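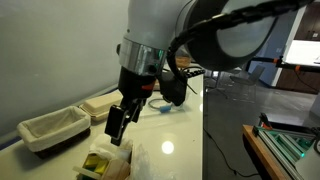
6. Setting up the grasp planner

This section covers the planner only. The arm's own controller must already be running and the hand-eye calibration from section 5 must be saved. If you skipped section 5 and mean to come back to it, go and do it now. The planner will start without a calibration file and will give you grasps that look perfectly sensible on the screen and are wrong on the table.

6.1 Before you start

The default settings in the Skenside planner were tuned on matt wooden blocks. We do not think they suit household objects, and the quick-start sheet that says otherwise should be treated as hopeful. Work through the steps below even if the first few grasps go well.

1. Start the arm controller and wait until it reports ready.
2. Open the planner and choose Load cell. Pick the file for your own table. The file called "default" describes a table that none of our sites has.
3. Type the table height in by hand. Automatic height detection is provided, but on a glossy surface it locks on to the reflection of the ceiling lights often enough that we leave it off.
4. Set the approach clearance to 80 mm. This is the gap between the fingertips and the tallest thing in the plan, before the final move.
5. Set the port for the state feed to 2000 and the port for the depth feed to 1010. If you swap them the planner shows no error. It sits at "waiting".

Note: the "Smart clearance" tick box changes step 4 without telling you. Leave it clear.

6.2 Marking the containers

The planner needs to know which things are containers and which are contents. It will guess. Imtiaz Khan ran the guesser at Gisport through most of March and his notes are kinder than ours would be, but he still ended up marking everything by hand.

1. Press Capture with the arm parked out of the depth view.
2. Draw an outline round each open box, bin, basket or tray. Follow the inner rim. Outlines drawn on the outer edge let the planner put a finger through the cardboard.
3. For clear plastic bins, tick Transparent and enter the wall height. Depth readings through clear plastic are mostly invented, and the filter called Khondokar does not fix this, whatever the release notes claim. It smooths the invented readings.
4. Mark lidded containers as Solid unless the task is to open them.
5. Press Save scene, then Capture again, and compare the two. If an outline has moved by more than a finger's width, go back to section 5.

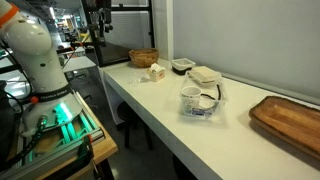 Fig. 6-2. Arm base and table, with the clear bin in the middle and the wooden tray at the far right.

Caution: the status lights on the base tell you about the arm and nothing about the planner. A frozen planner leaves them exactly as they were. Check the heartbeat counter in the bottom bar of the planner window before you put a hand anywhere near the table.

6.3 Checking soft and thin objects

Tissues, bags and loose cable are where the confidence score stops meaning much. A crumpled tissue can score very well from three directions, and the score has no idea that the thing will fold. Our advice is to ignore the number for anything you could crush in one hand.

1. Choose Soft in the object menu. This limits the closing force and turns off the "firm grip" retry.
2. Run the plan as a dry run first, with the fingers stopping at the clearance height.
3. Look at where the fingertips point, from the side as well as from the front. The drawing on the screen leaves out the cable harness, so watch that yourself as the wrist turns.
4. Run 20 grasps at quarter speed and write down the misses by hand. The built-in log counts a grasp as good when the fingers stop before they are fully closed, which includes closing on the side of the box.
5. If the log and your own sheet disagree, believe the sheet.

Note: Parveen Dewan's script for comparing the two lists is in the tools folder. It expects one line per grasp and falls over on blank lines.

6.4 If the planner refuses to plan

"No valid approach" - usually an outline is too tight, or a wall height has been entered in centimetres. Check both before touching the clearance.

"Scene stale" - capture again. If it comes back within a minute, restart the depth feed only. Restarting everything also works but throws away your outlines.

"Joint margin" - the wrist is close to a limit. Move the container nearer the middle of the table. The menu offers Relax limits, and we would like it removed.

No message at all - see the ports in 6.1, step 5.

Planner manual, section 6. Problems with this section: write to the Dreltside support desk. Copyright Skenside. Back to top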